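3.2 Recording in the Skatcombe teaching laboratory

It would have been a good deal easier to stay in our own workshop, where every cupboard is familiar to us, but we wanted Bitar to be tried on furniture that had been put in for people to use. The Skatcombe laboratory suited us very well. Its benches turn corners, its cupboards come in several widths, and the handles are of more than one length, so a method that has only learnt what one handle looks like soon gets into difficulty. We recorded 1000 short clips there in November, set 200 of them aside for testing, and used 700 for training; the remainder went on choosing the settings described in Section 3.4.

We were, we admit, rather tempted to throw away every clip that was not perfectly sharp. In the end we kept the softer ones in, and Figure 2 gives a fair idea of what Bitar has to cope with.

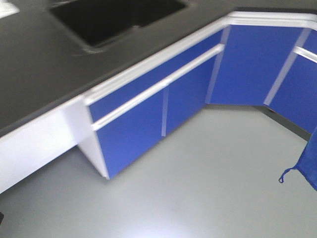 Figure 2. A view from the Skatcombe recordings, slightly motion-blurred. White handle bars on the blue cabinet fronts; pale floor with a broad reflection.

Two things make views of this kind harder than they look at first. The floor is smooth and gives the method very little to hold on to, and a bright reflection may well be taken for a real edge if one is not careful. The doors, too, are so alike in colour that the narrow white strips between them do most of the work of telling one from the next. Pedard, our earlier method, leaned heavily on colour and tended to join neighbouring doors into a single large one. Bitar looks first for long pale lines, asks which of them could be a handle, and only then settles on the outline of the door it might belong to. It is slower, and we have not yet found a kind way round that.

Comments

pukuvness_reader: Lovely clear section, thank you. Did you try Bitar on doors with no handle at all? Ours are all push-to-open.

benchtop: I'd have liked the sharp and soft clips scored separately. Is that in the appendix?

m.t.: Same trouble with shiny floors here. Dimming the lights helped a bit.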